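Sunday, November 2, 2025. Workshop, Kemeys. Post-race teardown, car 68.

Finished tenth on the road at Oltham and ninth once the stewards had found something wrong with somebody else's ride height. I'll take it. The trophy for ninth is a sausage in bread and you pay for the sausage.

Notes while they're fresh, mostly for me and Iolo, and for whoever has to read this before the next round and wonder why the front bars have moved.

**Qualifying**

Went out with the August setup, which was a mistake I made on purpose. Iolo wanted a baseline. We now have one, and it's slow. Car pushed wide everywhere, worst in the long left behind the dam, where I had enough steering lock on to park at the supermarket. Came in, front bar one hole softer, back out, better turn-in straight away and a bit nervous on the brakes. Left it there. P14.

Tyre pressures climbed more on the left side than the right, as you'd expect at a track that mostly goes one way. I'd set them even side to side again, which I have written "DON'T" next to in this very book, two rounds ago, underlined.

**Race 1**

Good start, then a bad second corner. Got swallowed on the inside by two hatchbacks who had evidently agreed between them that the kerb was optional. Settled into 15th and spent three laps looking at the back of a Bravow-stickered coupe that was quicker than me on the straight and apparently terrified of fourth gear everywhere else. Passed it into the hairpin. It passed me back down the straight. We did that until he ran wide and collected a decent amount of grass in the radiator.

Water temp crept up from there on. I'd been following too close for too long, and the front ducting is really a suggestion of ducting. Backed off for half a lap, it came down, carried on. Finished 12th.
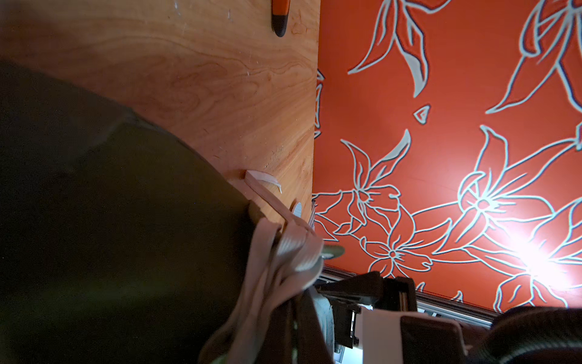
Between races we dropped the rear pressures, checked wheel nuts, and argued about the rear bar. Iolo's view is that the rear bar has never been the problem. My view is that it was the problem at the last two meetings. We left it alone, so technically he won, though I'd like it recorded that I was eating at the time and couldn't present my case.

Also found the throttle cable outer had been rubbing on the bulkhead grommet. Not through yet. Taped it, wrote it on the list, moved on.

**Race 2**

The good one. Light rain on the warm-up lap, enough to make everyone thoughtful, then it stopped before the lights. Half the field drove the first two laps as if it were still coming. I didn't, more out of optimism than skill, and picked up three places before the dam. Car felt properly balanced for the first time since we changed the springs. I could lean on the front, wait, and get back to the throttle early without the rear asking questions.

Had one moment over the crest, when I found the only damp patch left in the region. Big slide, caught it, heart rate somewhere in the upper rev range. Iolo, on the pit wall, said it looked deliberate. He's a kind man or his eyes are going.

Lost a place on the last lap to a very tidy move up the inside at the hairpin. Can't complain. I left the door open, put the mat out and more or less turned on the porch light.

**Data**

The Skiltico logger recorded all of race 2 and none of race 1, despite the same button being pressed by the same thumb. Firmware is current. Connector is fine. I've reseated the card and given it a stern look. If it drops out again at the next round I'm going back to the stopwatch and the clipboard, which never needed an update.

What race 2 shows:

- Minimum speed through the long left is well up on qualifying. That's nearly all bar, with a little bit of bravery.
- I'm still braking too early for the hairpin and then coasting. There's a flat bit in the trace you could set a coffee on.
- Shifting third to fourth is slow. I blame the gearbox. The trace blames me.
- Revs touched 3,000 coming out of the hairpin in third. That's well under where this engine does any work. Second is the obvious answer, but second is where the synchro is sulking, so I've been pretending third was a strategy.

**Teardown**

Front pads have life in them, and they've worn evenly, which makes a change. Rears barely look used. Bias could go rearward a click or two, carefully, and somewhere with plenty of run-off the first time.

Left front wheel bearing has a trace of play. You can only feel it at twelve and six with the wheel off the ground and the radio off. Replacing both sides. Iolo reckons one would do, and he's welcome to lie under it next time and tell me which one.

Oil came out a decent colour, no glitter. Gearbox oil had a little glitter. See second gear, above.

Bodywork: one new scuff on the right rear quarter, blue paint transfer. I have no memory of anything blue. I've asked around.

**Before the next round**

1. Front bearings, both sides, whatever Iolo says.
2. Throttle cable outer, new grommet, reroute away from the bulkhead.
3. Proper radiator ducting in aluminium. The cardboard template has been in service long enough to qualify for a pension.
4. Brake bias back one click, then test.
5. Gearbox out. I've been putting this off since winter. Book the bench at Kemeys for the full weekend and tell people at home I'll be late for dinner both nights.
6. Stagger the tyre pressures. DON'T SET THEM EVEN.

Iolo has read this over my shoulder and wants it noted that he still thinks it's only the left bearing. Noted. Order's already in for two.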